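Section 3. Reheating Breaded and Fried Foods

This section covers small breaded pieces such as nuggets, fritters and croquettes. For fresh dough, see the baking section. For plain vegetables and fish, see the timing card that came with your Haltia countertop oven.

3.1 Before you start

1. Check that the crumb tray is in the lowest slot and pushed all the way back.
2. Slide the wire rack into the middle slot. The raised edge goes to the rear.
3. Close the door and turn the left dial to CRISP.
4. Set the temperature to 183 °C. To switch the display to Fahrenheit, hold the UNIT key until it beeps.
5. Wait for the READY light. Do not load food while the light is blinking.

Note: The first time you use the CRISP setting, run the oven empty for one full cycle with a window open. A slight smell is normal and clears by the end of the cycle.

3.2 Loading the rack

1. Take the food out of its box or bag. Remove paper liners and any absorbent pads.
2. Shake off loose crumbs over the sink. Crumbs that fall through the rack burn on the tray and can smoke.
3. Open the door fully and pull the rack out to the stop.
4. Set the pieces on the rack in a single layer. Leave a finger's width between them.
5. Place uneven pieces with the flattest side down, across the rods. A piece laid along the rods can sink between them and tear its coating when you lift it.
6. Push the rack back in and close the door.

Caution: The rack and the inside of the door are hot once the oven has preheated. Use oven mitts or long tongs.

A single piece can be heated alone. It needs the same temperature as a full rack but less time, so begin checking early. 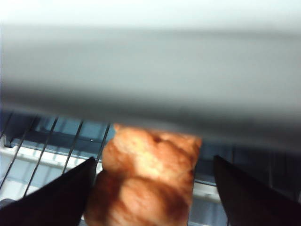
Color is a better guide than the clock for most coatings. Look for an even golden brown on the raised parts. Folds and crevices in the breading brown sooner and will usually be a shade or two darker, and this does not mean the food is overdone. If the raised parts have turned dark as well, take the food out.

Color tells you about the outside only. Thick pieces can look finished and still be cold in the center. Cut one open or use a food thermometer before serving, and follow the instructions on the food package if they differ from this guide.

3.3 Turning and removing

1. When the timer sounds the halfway tone, pull the rack out to the stop.
2. Turn each piece once. Grip it lightly at the sides. Squeezing from the top cracks the coating.
3. Push the rack in. The timer picks up where it left off when the door closes.
4. At the end tone, turn the left dial to OFF.
5. Let the food stand on the rack for 3 minutes with the door open.
6. Move the food to a plate. A paper towel under it will soften the bottom, so use one only if the food is greasy.

Note: If a piece sticks, slide a thin spatula under it in the direction of the rods. Do not scrape across them.

3.4 Cleaning the rack

1. Unplug the oven and let it cool completely.
2. Lift the front of the rack over the stop and pull it out.
3. Soak it in warm water with dish soap, then brush along the rods with a nylon brush.
4. Dry the rack before putting it back.

Caution: Do not use steel wool or oven cleaner on the rack. Both damage the finish.

3.5 If the results are not right

Soft coating: The rack was crowded, or the food went in before the READY light was steady.

Dark outside, cold center: Lower the temperature one step and add time. Very thick pieces may need to thaw in the refrigerator first.

Smoke: Turn the dial to OFF and keep the door closed until the smoke stops. Empty the crumb tray once it is cool.

Replacement racks are listed under part number 61 in the parts table at the back of this guide.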